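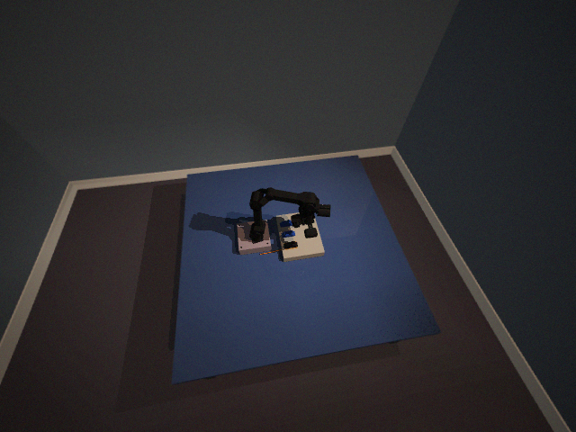
Call for Participants: Hearing Aid Fitting and Speech Understanding in Background Noise

Lutance Hearing Research, Cronin Building, second floor

Summary

We are recruiting adults with mild to moderate hearing loss in both ears for a listening study. The study compares two methods of setting the volume and tone of hearing aids. Participants attend three sessions and wear study hearing aids at home between the first and the last. Enrollment closes at the end of July or when all 70 places are filled.

Background

Hearing aids are usually programmed from a hearing test carried out with pure tones in a quiet booth. Two people with the same test result may still differ in how well they follow speech in a restaurant or a meeting. The study tests whether adding a short speech-in-noise measurement to the fitting procedure changes scores on sentence tests and on a daily listening diary. Both fitting methods are already in clinical use. No new device is being tested.

Who can take part

Participants must:

- be between 50 and 79 years of age
- have hearing loss in both ears, confirmed by our own test at the first session
- speak American English as a first language, or have used it daily since childhood
- be able to travel to the Cronin Building for all three sessions
- be willing to wear hearing aids for at least six hours a day during the home period

Both current hearing aid users and people who have never worn hearing aids may apply. Current users are asked to set their own aids aside during the home period.

Who cannot take part

- people with a cochlear implant or a bone-anchored device
- people with sudden hearing loss, ear surgery or an active ear infection in the past 12 months
- people with tinnitus severe enough to interfere with sleep on most nights
- people enrolled in another hearing study

Earwax blocking the canal does not rule an applicant out, but it must be removed by the applicant's own doctor before the first session.

Sessions

Session 1 (2.5 hours). Consent, ear examination, pure-tone test, speech-in-noise test, fitting of the study hearing aids. Applicants who do not meet the hearing criteria are told at this point and are paid for the session.

Home period (five weeks). Participants wear the aids and fill in a diary on paper or by phone. Each entry takes two to three minutes. One entry is required per day.

Session 2 (1 hour, at the midpoint of the home period). Device check, transfer of usage data, switch to the second fitting method. The order of the two methods is assigned by computer. Neither the participant nor the tester is told which method is active.

Session 3 (2 hours). Sentence tests in noise with both settings, questionnaire, return of devices.

Sessions start at 9:00 a.m. or 1:30 p.m. Breaks are scheduled every 25 minutes and may be requested at any time. Test sounds are played at levels up to that of a busy restaurant.

Payment

Participants who complete all three sessions and at least 80 percent of the diary entries receive $600. Participants who leave early are paid for each completed session: $120 for Session 1, $80 for Session 2. Parking in the Cronin lot is free with a permit mailed before the first visit. The study hearing aids remain the property of Lutance and must be returned. Participants receive a printed copy of their hearing test results.

Data and privacy

Names and contact details are stored separately from test results. Hearing aids log hours of use, volume changes and general sound level. They do not record speech. Participants may withdraw at any time without giving a reason.

How to apply

Call the study line between 8:30 a.m. and 4:00 p.m. and ask for Comfort Mahama, study coordinator, or pick up a screening form at the second floor desk. Please have the date of your last hearing test available if you have had one. The phone screening takes ten minutes. Questions about the test procedures should be addressed to Darragh Tierney, lead audiologist, through the same number.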